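Moving out in July, can the landlord keep my deposit over bathroom wear?

Posted in Renting and Roommates
8 June 2019

Okay so I've never had to do this before and I'm getting myself worked up. I've rented the same one-bedroom at Kusholm for four years (it's the older brick building, if anybody here knows it) and my lease is up in July. I gave my notice on time, in writing, all good there. My deposit was $1,097, which is a lot of money for me to just wave goodbye to.

Last week a woman from Ukberg, the company that manages the place now, came by for what she called a pre-walk. She was friendly but she kept writing things down and wouldn't show me the sheet. She did say out loud that the caulk by the tub was "in poor shape" and that the paint in the hallway would "have to come out of somewhere." Then two days later I get an email with a flat $229 "refresh charge" that I never heard of before and can't find anywhere in my lease.

The apartment changed hands in my second year, so the move-in checklist I filled out went to the OLD managers. I have a copy somewhere, I think it's in a box at my sister's. Can they charge me for paint after four years? And does anybody know if the refresh thing is even legal? I don't want to be a jerk about it, I just want my money back so I can pay the deposit on the new place.

Thanks in advance!
movingmaddie

3 replies, sorted by oldest

Been there, and I got all of mine back except for a blind I really did break, so don't panic yet.

First thing, go get that checklist from your sister's. Tonight if you can! The new company took over your lease along with the building, and in most states that means they took over the responsibility for your deposit too. Ask them in writing to confirm the amount they're holding and whether they have the old checklist in their file. When I asked, mine couldn't find theirs, and my copy ended up being the only one anybody had. 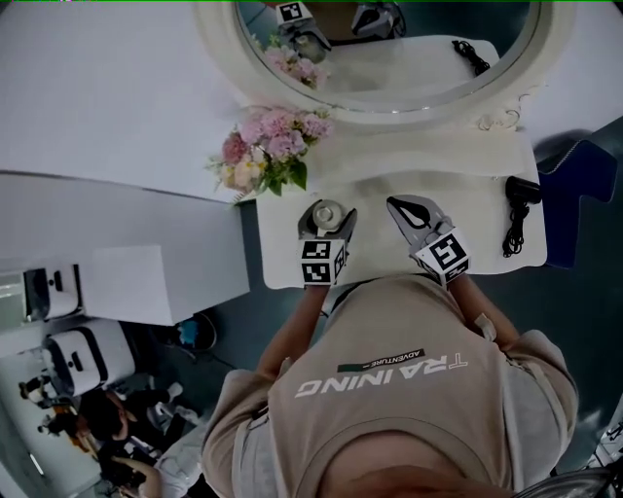
Nesrin Duman

Second, paint. Four years of somebody living in a hallway is going to leave scuffs, and that's what people mean by normal wear and tear. If you drew a mural or let a dog chew the trim, that's different. A lot of places figure paint lasts a few years and then it's on them to redo it. Look up your own state's rules though (you didn't say where you are), because they're all over the map on this.

Caulk is kind of the same. It gets old. I'd scrub it really well with a soft brush and leave it alone. Please don't try to recaulk it yourself the night before, I did that in my first apartment and it looked like frosting.

As for the $229, I'd write back and ask two things: which section of the lease it comes from, and what work it covers. Keep it short and polite. Then on your last day, clean everything, walk around with your phone and take way too many pictures. Inside the oven, under the sinks, the closet shelves, the tops of the doors. Email them to yourself so there's a date on them. And give them your new address in writing! In my state they had 30 days to send the money or an itemized list, and they need somewhere to send it.

Good luck, and come back and tell us how it went.

just pay it and move on with your life, not worth the stress. my cousin fought one of these for months over like a broken shelf

tbone_renter

I'd go with what Nesrin said, with a couple of additions. I used to work in the office of a small building called Soylu, so I've seen this from the other side.

Ask for a final walk-through with you present, and ask for it by email. Some states say they have to offer you one. Bring your checklist and write your own notes while they write theirs. If they won't hand over a copy of the sheet, take a picture of it before they leave and have your own notes ready to sign.

Flat fees like that one usually get put on everybody's account automatically. We had one at our place, and when a tenant asked where it was in the lease, we took it off. It took me 15 minutes and one phone call. If they refuse, look for a tenant hotline or the small claims page for your county. You don't need a lawyer for small claims, and the filing fee is often pretty low.

Also check that your last water bill is closed out in your name. They held back money for that at our place more than for anything else.

Kevser Çınar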